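Home Topics Archive Contact

One Utility Pole, One Set of Rules

June 2018

4 min read

The argument over who should control broadband usually takes place at a high level. Federal preemption, state authority, home rule. I have spent most of my working life on a much smaller part of it, the utility pole, and I think the larger argument would go better if more of the people in it had ever tried to get a cable attached to one.

To string fiber through a town, a company needs space on poles it does not own. The poles belong to the electric utility, the old phone company, or the town itself. Each owner has its own application form, its own fee, its own survey crew and its own idea of how long any of this should take. Before the new line goes up, the lines already there often have to be moved, and each of those belongs to someone else. The trade calls this make-ready. It is where most small builds lose their schedule.

Take Niron, a small provider that set out to serve the towns of Bultent and Heretis. The two places sit next to each other and share a water main. The route called for 3145 poles. In Bultent the owner handled applications in batches, answered them in order, and sent one crew to move everything in a single visit. In Heretis each existing line had to be moved by the company that owned it, one after another, and if one of them was late the next could not begin. By March, 233 poles in Heretis were still waiting on a single cable company that had no reason to hurry. That company was also the only one selling internet service on those streets.

I don't think anyone broke a rule. The rules allowed it. A company that already serves a street has every reason to take its time when the work it is asked to do will bring in a competitor, and a process that depends on its cooperation will move at the speed it prefers.
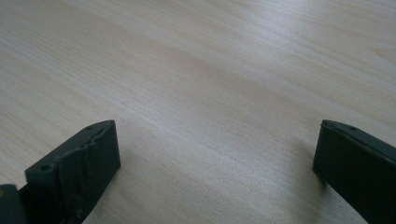

My view is that every state should adopt a single pole rule and apply it to every owner, public or private. The rule should give an applicant a firm answer in 2 months. It should let a qualified contractor, approved by the pole owner, move all the existing lines in one trip once notice has been given. If something is damaged, the company that hired the contractor pays for it. The existing companies can send someone to watch if they like.

The objections are worth taking seriously. Line workers have told me they do not want strangers handling equipment they will later have to fix. I understand that, and it is why the contractor list should belong to the pole owner and why complex work, such as anything that would cut off service while it is done, should stay with the company whose line it is. Most jobs are not like that. Most involve sliding a cable up or down a short distance and bolting it back.

Town officials raise a different objection. They say the pole is local property and the price should be set locally. I have some sympathy here too. A town should recover what an attachment costs it, including staff time and wear. What it should not do is treat the fee as a way to fill a gap in the general budget. The fee ends up on the monthly bill of the people who live there, and it falls hardest on roads where the houses are far apart and each customer has to carry the cost of several poles.

The electric cooperative at Duda already works this way. It posts its fee and shows how the number was reached. Applications go through one office. An applicant gets a map of which poles need replacing before it pays for a survey, which saves both sides an argument later. Duda did this without being told to, and that is sometimes offered to me as proof that no state rule is needed. I read it the other way. If one cooperative with 6 people in its engineering office can meet these deadlines, a large utility can meet them too, and its customers should not have to wait until it feels like trying.

Lawmakers like to announce grants for rural broadband, and some of that money does good. A fair amount of it is spent on delay, on crews that were booked and sent home and on applications filed a second time after the first set expired. A pole rule costs the state very little. Pass that first, and then see how much grant money the remaining routes need.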